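Tumwood Floor Care Notes
README for the written guide and photo set, January 2021

What is in this folder

The Tumwood folder covers the routine care of hard floors in small homes and rental units. It holds a written guide, a set of floor photos, and a plain text table that ties each photo to a section of the guide. The material is meant for people who clean their own floors and for small cleaning outfits that need something to hand to a new hire.

Only smooth, hard indoor floors are covered. Carpet, unfinished wood, and outdoor surfaces are left out. Stone is mentioned in the guide but has no photos yet.

Layout

guide.txt -- the full text, in 7 sections
photos -- floor photos, grouped by room
index.txt -- one line per photo, with room, floor pattern, tool, and remarks
changes.txt -- a list of edits, newest first

How the floors are described

Each line in the index names the pattern first and the material second. Many printed floors look like wood, and the material can't always be settled from a photo. Where there is doubt, the material column says "wood-look" and leaves it at that. Please don't fill in a product name by guessing.

Grime is recorded as one of these:

clear -- no marks that show at standing height
light -- faint smudges or streaks
cloudy -- darker, hazy streaks over part of the floor
heavy -- marks over most of the floor

A floor can carry two of these terms if it is uneven. Write the main one first. Glossy floors are harder to grade than matte ones, and two people will often disagree by one step. When that happens, both grades stay in the index with a slash between them.

Chevron floors

The chevron pages were added after readers of the October version asked for them. The zigzag seams make it hard to keep track of which strip has been done. The guide suggests picking one line of seams and working along it from the far wall to the door, overlapping each pass a little. On a glossy floor, crouch and look toward the window or lamp before moving on. Streaks that can't be seen from above often show up at a low angle. 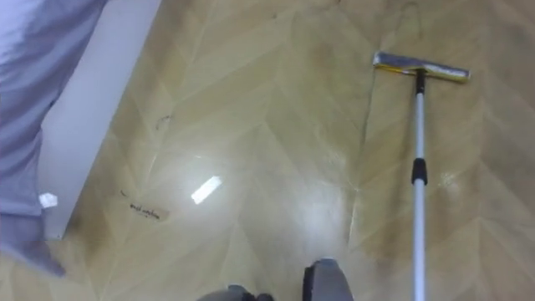

Chevron floor with flat mop. Pattern: chevron, beige and tan. Material: wood-look. Grade: cloudy/light, darker toward the upper right.

Tools

Most of the guide assumes a flat mop with a swivel head and a telescoping pole. String mops and spray mops get a short section each at the end. The steps are written so that any brand will do.

Set the pole length before starting. The top of the pole should come to somewhere between the chin and the nose of the person using it. Tighten the collar by hand and lean on the pole once to check that it holds. If it slips, wipe the inner tube dry and try again.

Pads should be damp, wrung out until they stop dripping. Too much water sits in the seams of plank floors and can lift the edges over time. Change the pad when it starts to leave gray lines.

Order of work

1. Move small items off the floor and open a window if the weather allows.

2. Sweep or vacuum. Go along the baseboards and behind the door, where dust collects.

3. Mop from the far side toward the exit. Keep the head flat and turn it with the wrist at the end of each pass.

4. Stop partway and check for leftover hair and crumbs. A damp pad tends to push hair along ahead of it and drop it in a clump -- pick it up with a dry paper towel. Dark specks are easy to see on a pale floor like this one, so a quick look is enough. 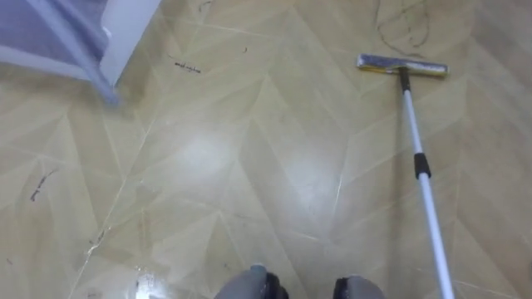
5. Go over any missed spots with a clean pad.

6. Let the floor dry before putting rugs back.

Known gaps

Bathrooms are thin. There are 12 index lines for them and most lack a remark. The Ponell and Ngata rooms were graded with an older scale that had no "cloudy" step, and those entries still need to be redone. Lines marked "Vustemon" use that group's room codes in place of ours.

Sending changes

Put corrections in a plain text file with the photo number, the old line, and the new line. Please keep remarks under 12 words. New photos should show a good stretch of floor, with the tool in view if one was used.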